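1/8
Today I want to write about moving a small workshop in winter. In March our lease in Gustden ends, and we go to a smaller place in Brumwood. I did this once before and I made many mistakes, so I put my notes in one thread. Maybe it is useful for somebody who rents a unit with two or three other people.
2026-01-04

2/8
First thing is the inventory. We wrote down every item with a handle, a plug or a price above 20 dollars. The list has 1,223 lines. Before I started, I was sure it would be maybe four hundred. If you share the space, please add a column "who owns it" from the first day. We added it later and spent two evenings discussing a bench vise and a box of clamps.

3/8
Boxes. Do not buy the large ones. A large box full of screws and drill bits cannot be lifted by a normal person, and the bottom opens on the stairs. We bought 79 small boxes with lids from Skurnitach, all the same size, so they stack in the van without gaps. I write the label on the short side and also on the lid. When I wrote only on the lid, I had to take down the whole stack to find the soldering iron.

I also number the boxes by shelf in the new place, and the old shelf is not written anywhere. It felt strange for one day, then it was normal. The box "C4" goes to shelf C4 and the person who carries it does not need to ask me what is inside.

4/8
Benches and everything that stands on them. White surfaces are nice to work on, but they get scratched in a van in five minutes. Put a blanket between any two tops, and tape goes on the blanket only. Tape that stays on a painted panel for a cold night takes the paint with it. For anything that is screwed down, I take a photo before I touch the first screw, one from farther away and then the details. The screws go in a small bag, and the bag gets the same number as the photo.

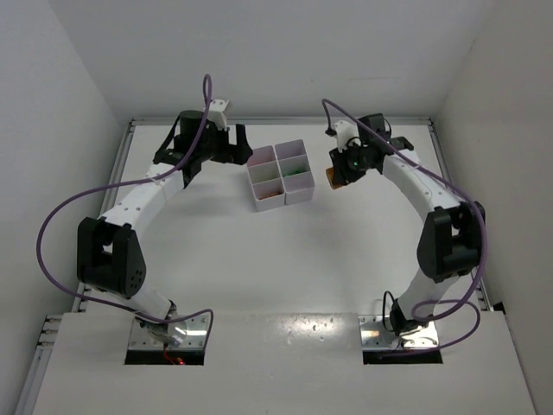 5/8
Cables. I used to pull them all out and put them in one bag, and then I had one evening of crying in the new place. Now each cable gets a piece of paper tape on both ends, with the same letter. If a cable can stay connected on one side, I leave it, make a loose loop and tie it with a soft strap. A tight loop is bad in the cold, the plastic becomes stiff and remembers the shape.

6/8
The van. We asked three companies and took Kopecký, mainly because they answered the phone and their driver came to look at the door first. Please measure the doors of both buildings, also the turn in the hallway after the door. Our longest table goes through the Brumwood door only without legs. I learned this with a cardboard copy of the table top, which I carried through the building like a crazy person. It took me half an hour and one neighbor asked if I am an artist.

About the price: ask what happens if you are late. Some firms count each started hour, some count each half hour. In winter you are always late, the ramp has ice, somebody parks in front of the gate.

7/8
Things that should not be in a cold van overnight: wood glue, water-based paint, batteries, anything with a screen. I make one separate group near the exit and it goes in my own car at the end. After a cold drive I leave the electric tools closed in their boxes until the next morning, so the water from the air does not settle on the metal. The room should be heated one day before, so ask for the key early. We got ours for a Friday evening and had to write four emails for it.

8/8
What is still open for me: the insurance (our policy has the old address and I do not understand if the road between is covered), and what to do with the big shelf, which is too high for the new ceiling by the width of my hand. If you cut down a steel shelf at home, please tell me with which blade. I will add to this thread after the move, when I know which of my advice was wrong.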